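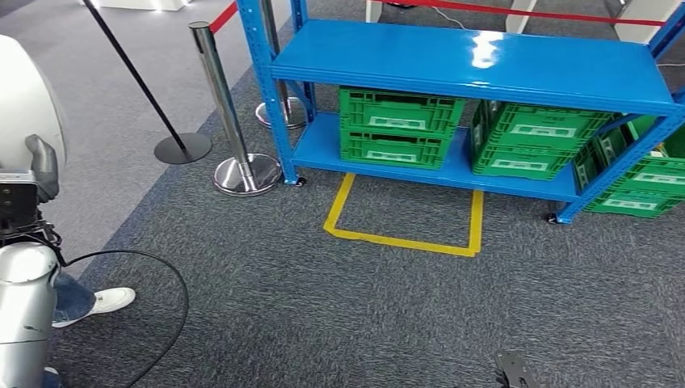 *Figure 1. The blue rack with the green crates on its lower shelf, and the taped drop zone on the carpet in front.*

# Dropped crate fault on the Grulden demonstrator

Final project report, mechatronics stream
Submitted December 21, 2025

## 1. Background

Our project was to get a two-armed robot to take a crate off a low shelf and put it down inside a marked area on the floor. The control software was Hekard, which the department already licensed, and the demonstrator was named Grulden after the lab it was built in. We took over the code from last year's group in March, along with their notes.

Most of this report is about one fault. During a practice run the left gripper opened while the robot was carrying a crate, and the crate fell onto the carpet. The crate was empty and no one was hurt, but a person was inside the barrier at the time, and our supervisor asked us to stop running until we could explain it.

## 2. Setup

The rack is a slotted steel unit on casters. Crates are kept on the lower shelf in stacks of two, each with a white label, and the upper shelf is left bare. The drop zone is a rectangle of yellow tape that starts at the lower shelf and is about as wide as one stack. Red belt barriers on posts keep visitors back from the rack.

A normal cycle goes like this:

1. The robot finds the label on the top crate of the stack nearest the tape.
2. Both grippers close on the crate.
3. The arms lift, draw back and lower the crate into the tape.
4. The grippers open once the controller decides the crate is on the floor.

Step 4 is where the fault was. The controller has no floor sensor. It watches the load at each wrist and treats a sharp fall in load as contact with the floor.

## 3. The fault

On the run in question the lift was normal. Partway through the draw-back the left gripper opened with the crate still well above the carpet. The right gripper held on for a moment, the crate swung, and then it slipped out of that one too. The person supervising pressed the emergency stop. Both arms stopped, but the crate was already down.

The log showed that the left wrist load had dropped to almost nothing for 11 milliseconds and then come back. The controller took this as floor contact. The right wrist showed no drop at all over the same period.

## 4. Finding the cause

We first blamed the grip. The crate walls are slotted, and we thought a finger might have slid into a gap and let the load shift. We padded the fingers and ran again with a catch mat under the arms and everyone outside the barrier. The false drop came back, so the padding was taken off.

Next we suspected the rack had rolled. We chocked the casters and saw no change.

The third idea was the cable. The left arm's sensor cable leaves the wrist and hangs in a loop that reaches the carpet. We ran the arm through the draw-back with no crate and pulled gently on the loop by hand. The load reading dropped out nearly every time. Opening the plug showed that 2 of its pins had worked back in their housing. The plug, a Berchtold part, is meant to be used with a strain relief clip, and ours had no clip. Last year's notes list it as "to be fitted".

We then went through our saved logs, which hold 2,810 load records from the draw-back stage. Short dropouts had been there for weeks. They had done no harm because the old code averaged the reading over 400 milliseconds. We had shortened that window in order to speed up the release, and the fault only showed after that change. So the loose plug was an old problem and our edit made it dangerous.

## 5. Changes made

- The plug was replaced and a strain relief clip fitted.
- The averaging window was put back to its original length.
- Release now needs both wrists to report low load, and the arm height must be within the range expected for the drop zone.
- A reading that drops to near zero during the draw-back pauses the arms with the grippers shut.
- People stay outside the reach of the arms whenever a crate is off the shelf. The supervising person holds the stop button the whole time.

The height check caused trouble of its own. The first limit we picked was too tight and the robot would sometimes stand holding a crate on the floor, refusing to let go. We widened the limit and have not seen this since.

## 6. Remaining problems

The cable still loops onto the carpet. We would like to route it along the forearm, but the guide we printed rubbed against the wrist and was removed. A metal guide has been quoted by Nallance and had not arrived when this report was written.

The emergency stop was also less use than we had assumed. It freezes the arms in time to prevent a collision, but it can't do anything about a gripper that has already opened. Our original risk sheet listed the stop button as the main control for a dropped crate. That entry has been rewritten – the main control is now distance.

All testing was done with empty crates. The next group should repeat the cable pull test before putting any weight in them.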